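Two-arm planner keeps choosing the same arm for both plates

Posted by grundis_bench, October 18, 2022

I have two arms facing the same table and a stack of software that I inherited, which is to say I have a folder called "final" and a folder called "final_new". The job is to pick plates up off the table and put them in a rack. Perception is fine. It finds the plates, it tells me where the rims are, it is the best-behaved member of the household.

The trouble is the bit that decides which arm goes for which plate. I run the Cirnow planner with its joint mode on, so both arms are meant to be solved together. In most layouts it hands both plates to the right arm, one after the other, while the left arm hovers and thinks about its life. If I force the assignment by hand, planning takes up to 2000 ms and then often gives me a path where the left elbow swings out over the whole table to reach something directly beneath it.

Things I have tried: swapping the order of the arms in the config (now the left one does everything), raising the sample limit to 400, and reading the manual, which has a page on this that says "see below" and then ends.

Is there a sane way to split the work, or do I write my own?

bettencourt_fan

Have you tried updating it? Mine was doing something odd and I updated it and it stopped. It was a different planner though.

trurkent_tim_is_taken

The joint mode isn't doing what you hope. It picks an assignment first, using straight-line distance from each gripper's parked position, and only then plans for both. Ties go to whichever arm is listed first, and it has a very generous idea of what counts as a tie. That's why swapping the config swapped your problem.

What I do is keep assignment out of the planner altogether. Before anything moves, I work out for each arm and each plate whether there is a grasp on the rim at all, then how far the joints have to travel to get there. Joint travel, mind, and not distance over the table. A plate right under the wrist can be a rotten target if the elbow has to fold up to reach it. Feed those costs to any small matching routine and pass the result in as fixed goals.

For the long planning times, look at your rim grasps. If you only offer the planner one approach angle per plate, it will tie itself in knots to honour it. Offer a spread of angles on the side facing each arm and let it take the cheapest. I let one gripper come in sideways and the other come down from above, and the elbows mostly stay out of each other's way.

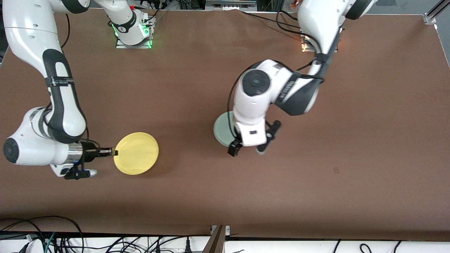 Page 2

trurkent_tim_is_taken (continued)

One more thing on that layout. The right gripper has the yellow plate by the rim and the left is over the grey-green one, fingers pointing down and to the right. Those two goals went in as a pair, already matched. The planner's only job was getting there.

Do check your collision model for cables as well. Most people model the links and forget the bundle along the forearm. I wrap mine in a fat capsule – ugly, but it stops the solver from finding clever routes that only exist on paper.

grundis_bench

Thank you, that explains the tie business. I pulled the assignment out this afternoon and the left arm has finally been given a job. The rack end is still slow, but I think that is my single approach angle again. I'll put the spread in and report back, probably in November at the rate the "final_new" folder is going.

bettencourt_fan

Glad the update helped.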